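Skirkcombe Allotment and Garden Society
Minutes of the general meeting, 02/07/2018, in the Long Room behind the chapel

Taken down by me again, as Shaohua Long is chairing and says she can't do both. Apologies if I've missed anyone's point, I was also on tea.

Last meeting's minutes
Agreed, with one correction. I'd written that the hosepipe on the top plots was "stolen". It was borrowed and has come back, so sorry to all concerned!

Water
This took up most of the first half. The bill came to £166, up from £139 last time, and Shaohua read both out so we could all groan together. The dry spell has a lot to do with it, but the tap by the lower gate has been dripping since spring as well. I said I'd ring the plumber in Zusville who did the chapel, and if he can't come before the end of the month we'll have a go with a new washer ourselves. No sprinklers left running, please — watering cans and hand-held hoses only until it rains properly.

There was a long chat about water butts. Tellura, the garden supplier out on the Zusville road, will do us the big 700 litre tanks at a discount if we take two. I'm all for it (my beans are gasping), but a few people on the bottom row worried about shade, so we'll walk round with a tape measure before anyone orders anything. 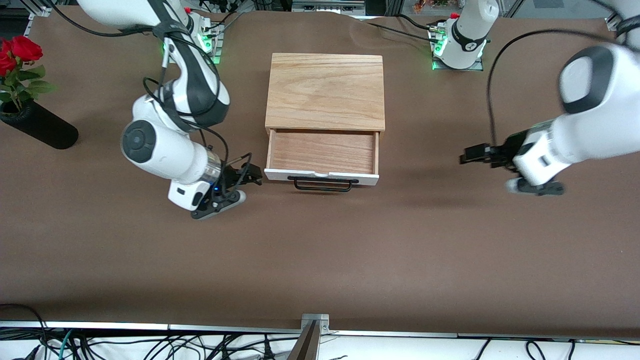
Plot rents
No change this year. A couple of you still owe for the half plots and I'd rather not chase, so do pop it through my door in an envelope with your plot number on the front.

The path
The gravel between the shed and the compost bays has nearly all gone into the ditch. We have £600 set aside for it and Shaohua has one quote just under that, which sounded steep to me, so I asked for a second before we vote. Everyone seemed happy to wait. In the meantime mind your ankles with a full barrow.

September show
Same classes as before, plus a new one for the ugliest carrot, which got more hands up than anything else all evening. Jam must be this year's. We argued for ages over whether courgettes past a certain length count as marrows and settled on leaving it to the judge.

Any other business
Somebody's bindweed is coming under the fence on the chapel side. You know who you are — come and see me and I'll lend you a fork.

Keys: if you have a spare to the lower gate, I need it back for the plumber.

Meeting closed at ten to nine. Next one after the show, date to go up on the shed door.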